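Subject: Re: [wheel-history] Varma hub gear, dating and the 1079 patent claim
Date: 2026-03-30
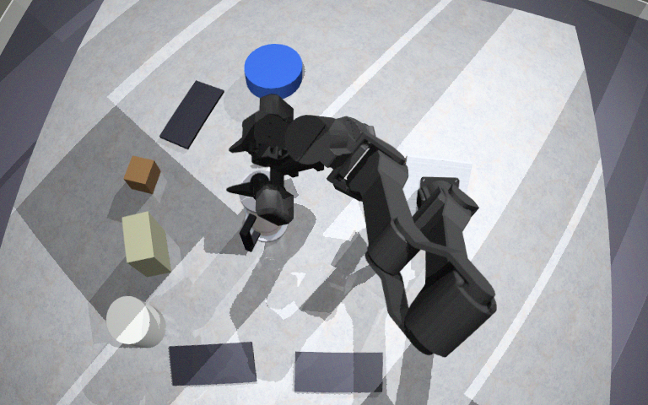 I have read the long post on the Varma three-speed hub twice now, and I still can't get from the evidence to the conclusion. I'll quote the parts I mean to argue with and leave the rest alone.

> The Varma hub was on sale in Arnham a full season before
> the Ernia hub appeared. The shell on my example is stamped
> 1079, which matches the number in the Varma catalog, and
> the Ernia shells don't start until 1084. So Varma came
> first, and Ernia copied the sliding clutch.

There are two claims here and they need to be pulled apart. One is that Varma sold a hub before Ernia did. The other is that Ernia took the clutch from Varma. You could prove the first beyond any doubt and the second would still be a guess.

On the first claim: what makes anybody think those numbers belong to one series? Varma stamped Varma shells and Ernia stamped Ernia shells. Unless both firms bought their shells from the same foundry, and the foundry did the numbering, then 1079 and 1084 have nothing to do with each other. They could be five apart the way two house numbers in different towns are five apart. I asked this on the list in February and got told that "everyone knows" the shells came from Brurkley. I'd like to see the paper. An invoice would do. A letter complaining about a late delivery would do.

I'd also like to know how we're so sure 1079 is a serial number in the first place. If the same number is in the catalog, that makes it sound a lot more like a part number, and then every shell of that pattern would carry it, early or late. You can't have it both ways. A catalog number tells you what the thing is. A serial number tells you when it was made, if you're lucky and the maker was honest.

> The catalog is undated but the style of the engraving is
> clearly before the war, and the prices are too low to be
> any later.

I don't trust engravings for this. Printers kept blocks for decades and used them until they wore smooth. I own a Brurkley dealer's list with a cut of a lady's machine that had been out of production so long the dealer printed an apology under it. And low prices only tell you low prices. Was that the trade price or the retail price? Was it for the bare hub, or with the control lever and the cable? The page that got posted had its bottom corner torn away, right where the terms of sale would have been.

> Production was at least 3000 hubs a year, so it is hardly
> surprising that so many dealers had them in stock.

Where does 3000 come from? The only place I've ever seen that figure is in a Varma advertisement, and it says the works was "equipped to produce" that many. Every small maker in the trade was equipped to produce something splendid. It doesn't mean the orders came in. The survivors' register kept by this list has 88 Varma hubs in it, all years and both patterns, and people have been adding to it for a long time with a good deal of enthusiasm. I know hubs get thrown out with the wheels. I know aluminum shells went for scrap. Even so, I would expect to trip over more of them at swap meets if they had been made at that rate for even a few years. I've found two, and one of those was an Ernia with the wrong dust cap.

Now the clutch. I've had both hubs apart on the bench, and I'll grant that they look alike if you lay the pieces side by side. But they work differently under load. The Varma clutch has four dogs with square faces and gets pushed over by a rod through the axle. The Ernia has its dogs cut at an angle and it's pulled over by a chain, with a spring to bring it back. If you were copying, why would you change the one part that gives the most trouble and keep the shape of the parts that don't matter? My own guess is that both firms were looking at somebody else's hub, probably an import, and each fixed what bothered them about it. I can't prove that either, and I'm not going to write it up as if I could.

> There was also a lawsuit, which Varma won.

Was there? I spent most of a wet afternoon with the Arnham court index and found one case with Varma's name on it. It was about a wall. The wall was between the plating shop and a neighbor's yard, and Varma lost. If there was a patent suit somewhere else, say in Brurkley, then please give the court and the year and I'll go and look.

None of this means Varma wasn't first. It may well have been. What bothers me is that this story has now been copied onto two websites and one auction listing, and the listing quotes this mailing list as its source. Then in a year or so somebody will quote the auction listing back to us.

Things that would change my mind:

A Varma shell with a different number on it but the same casting.
Any dated bill from either firm that mentions the hub.
The other half of that torn catalog page.

On a smaller matter, whoever asked about axle nuts for the Ernia: the thread is not the common one, whatever the seller told you. Don't force a modern nut on it. I have a few spares, and will trade for a left-hand cone in decent shape. Write to me off list.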